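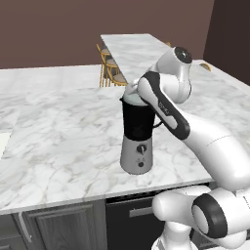
Cheng wrote in after last month's column to say that feeding the badgers at Stolescombe has done more for wildlife than any leaflet, and that people who object to it have probably never sat in the hide at dusk and watched a sow bring her cubs out.

I have sat in the hide at dusk. I went four times last year and I enjoyed all of them. I still think the feeding should stop.

The wood at Stolescombe has had badgers for as long as anyone has kept a record of it. The peanuts are newer. They started as a handful scattered by the warden on evenings when a school group was coming, so the children would have something to look at. Now they go down every night from March to October, and the hide takes bookings. Last season 2694 people sat in it, in groups of no more than 28. Those are good figures for a small reserve and I can see why the trust is proud of them.

What the visitors see, though, is a badger eating peanuts on a bare patch of ground 30 metres from a window. They don't see it digging for worms, or turning over a cowpat, or dragging bedding backwards down a hole. The animals come up, walk straight to the food, eat, squabble a bit and go. I timed it in May and the whole thing was over well before the 90 minutes we had paid for.

Cheng says this is better than seeing no badgers at all, and plenty of people would agree. I don't, quite. I grew up going out with a torch and a flask and mostly coming home having seen nothing but a moth or two. When I did see a badger it was doing whatever it had meant to do that evening. I learned where the paths ran and which way the wind had to be. None of that is needed at a feeding station, and none of it gets passed on.

There is also the matter of the badgers themselves. Animals that gather at one spot every night have more chance to pass things to each other, and more reason to fight. They get used to voices and lights. That may be fine inside the fence at Stolescombe, but the lane to Horkel runs along the bottom of the wood and badgers don't read signs. Two were found dead on it in the spring. I can't say the peanuts had anything to do with that, and I won't pretend to.

I am not asking for the hide to be pulled down. It could be moved to the edge of the old pasture, where the badgers forage anyway, and the tickets could say plainly that a sighting isn't certain. Some people would stop coming. The takings would drop, and the trust would have to find the money for the path repairs somewhere else — that is a real cost and I don't have an easy answer to it.

But a dry summer is when I would expect this to be argued the other way, with feeding called a kindness, and I would listen to that. Put food and water out in a drought, by all means, and stop when the rain comes. A nightly show for eight months of the year is something else, and the trust should at least try one season without it.

Recent columns
Who is the hedge for?
Leave the ivy until spring
Otters below the weir at Horkel
Dogs, leads and ground-nesting birds
A poor year for swifts

Sign up for our monthly newsletter. You can unsubscribe at any time.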